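Posting a short thread on how we changed the way we score our two-arm tabletop policy. The write-up is still a draft, but the main result has held steady since September, so I'm fine sharing it.

Background first. The Warnville set has 2,107 teleoperated episodes, all on the same kind of table: brown paper, blue tape grid, two arms, one gripper on each. The tasks are short. Move a small thing between a container and a plate, stack, unstack, that sort of job.

Until this summer we scored every rollout as pass or fail at the end. It's simple and it's what most people report. The trouble is that a run that gets the object into the gripper and then drops it late counts the same as a run that never reaches the container.

So we split each task into stages and score the stages separately. For the steamer and plate tasks there are 3: reach, hold, place. A stage only counts if the one before it did.

The grid is there for start positions. We name a cell for the container and a cell for the plate, and the person resetting the table puts them down by cell. No measuring. It's coarse, but two people in two labs can set up the same start from a text file.

Steamer and plate setup, both arms over the grid: 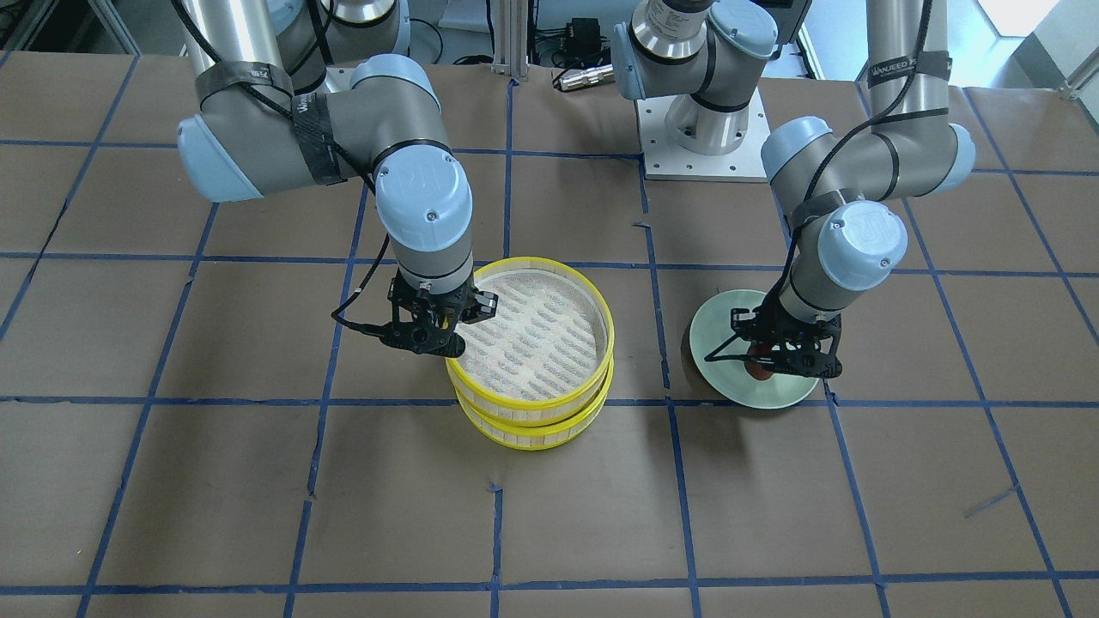
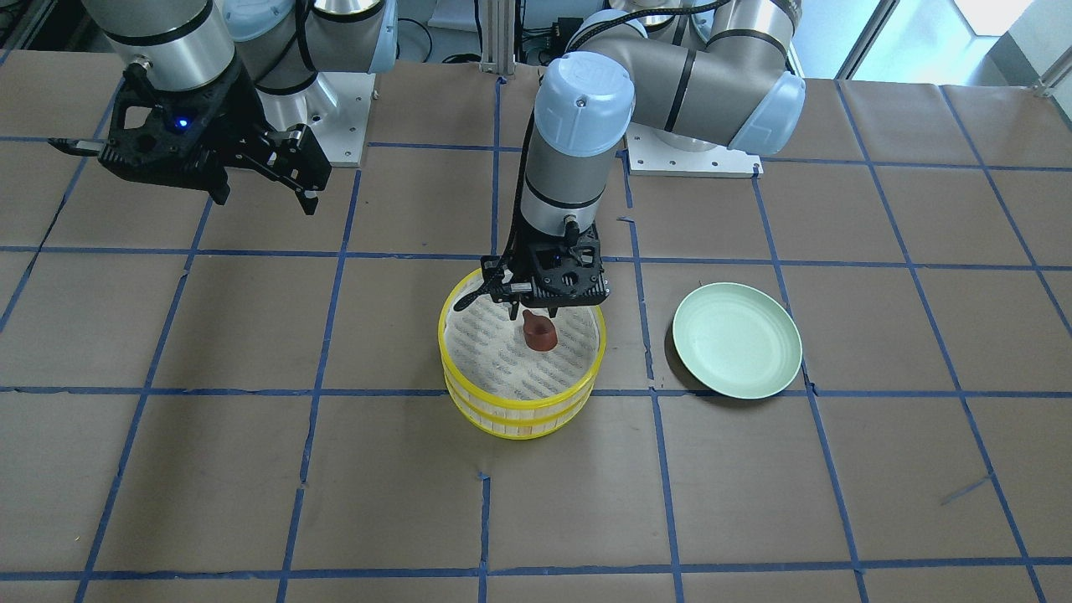
We held out 508 start layouts that never appear in training. Each policy gets one try per layout. No retries, no picking the best run. If a person has to hit the stop button, the current stage is a fail and so is everything after it.

Result: under pass/fail, our baseline and the Zurnetti policy looked like a tie. Under stage scoring they separate. Zurnetti reaches more reliably and loses most of its runs at the hold stage. The baseline misses more reaches but keeps hold of what it picks up.

That told us where to spend time. We had been collecting more full episodes for both. For Zurnetti we switched to short clips of the grasp only, and the hold score went up with almost 2 hours of new data.

Limits. The stage labels are done by hand from video. The two labelers disagreed most on "hold" when the object was only lifted a little. We added a minimum height rule and relabeled everything.

Also, this is one table design. The Farnden lab is repeating the layouts on theirs with different lighting. I'll post their numbers whichever way they go.

Layout files and the labeling guide are in the Ibarra repo under eval. Code for the stage scorer goes up after one more cleanup pass.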